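[Rivcombe-mending] Re: snaps, and where do you all lay out your work?

From: Dayana Ticona
To: Rivcombe mending list
Date: January 1, 2018

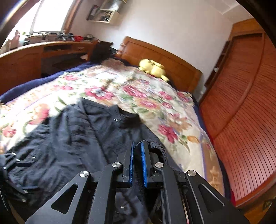

Navy jacket on the rose quilt, with its row of small silver snaps

Hello everybody, and thank you Zinhle for starting this up again! I was going to write two lines and then I got going, so put the kettle on.

Zinhle Kekana wrote:

> I have a jacket with a snap placket and two of the snaps have given
> up. One won't close and the other closes and then pops when I sit
> down. Has anyone on here replaced just a couple, or do you pull the
> whole row and start over so they match?
>
> Also, a question for people without a sewing room. Where do you lay
> things out? My kitchen table is always covered in something and the
> floor is murder on my knees. Ivars says he irons on the floor too,
> which I refuse to believe.
>
> Zinhle

Snaps first. I'm doing exactly this job right now, on my brother's old navy jacket with the little silver snaps down the front. I have done single snaps before and I'm firmly on the side of replacing only the bad ones. The good ones are seated, the fabric has settled around them, and every time you pull one you risk a bigger hole than you started with. My first jacket (years ago, a tan one, don't ask) I pulled the entire row because I wanted them all new and shiny, and I ended up patching behind 6 of them. The new ones will look brighter for a while. They dull down once the jacket gets worn and after a winter I can't pick mine out.

What I do is this. Open the bad snap and look at both halves before you decide which one is the problem. A snap that closes and pops is very often a socket that has spread, and you may be able to squeeze it a hair with small pliers, with a scrap of cloth over it so you don't scratch the metal. Try that before anything else! It takes a minute and I would say it has saved me half the snaps I thought were goners. If it's really finished, pry up the back a little at a time, going all the way around, and don't yank. Then iron a small circle of something firm behind the hole. I use bits of old pillowcase, doubled. The new snap needs something to bite.

Measure the cap before you order. I got a bag of 70 from Ebihara, and they were lovely, and they were the wrong size, and I still have them. If anybody on the list has a project for them please write to me off list and I'll mail them to you, happily. Isamu Hattori already turned me down.

Now, where to lay things out. The bed! I know Takeshi Ichikawa is going to tell me it's too soft and he's right if you're cutting. For cutting I clear the desk, which takes me longer than the cutting does. But for looking a thing over, pinning, turning a collar, checking cuffs, I love the bed. You can spread the whole garment out and walk around the end of it, and it's just high enough that my back doesn't complain. I keep the quilt on and work right on top of it. Dark cloth against cream is so much easier to see, and I can find a dropped pin as long as it misses the roses. (The pink and red ones are huge. Pins with red heads vanish into them, so use white or blue.) There's a navy blanket underneath it and I learned early on to keep the quilt pulled over, or the jacket disappears.

The yellow plush fellow up by the headboard lives there and gets moved only for ironing. Which I do not do on the floor, Ivars.

One more thing about the jacket while I'm at it. It has ribbed knit trim, and I want to save that if I can. Has anyone had luck matching black rib from Unside? They sent me a swatch once that was closer to charcoal in daylight. I'd also take a tip on sewing it back on without it going wavy, because I stretch it too much every single time. Ivars Šimkus, I think you did a sweater neck last year that came out perfectly flat and I have been jealous ever since.

And does anybody still have the old Skarby sheet with the snap sizes on it? Mine went through the wash in a pocket. It had a column for fabric thickness that I used constantly, and I'd be thrilled with even a blurry scan.

Zinhle, if you want company doing yours, I have a spare setting tool and would be glad to lend it. It's the kind you hit with a hammer, so do it on something solid and well away from sleeping people. Practice on 2 or 3 scraps of the same thickness first. I still do, and my scrap bag is mostly snaps now.

Happy New Year, all of you, and happy mending!

Dayana

--
Rivcombe mending list
To leave the list, reply with "leave" in the subject line.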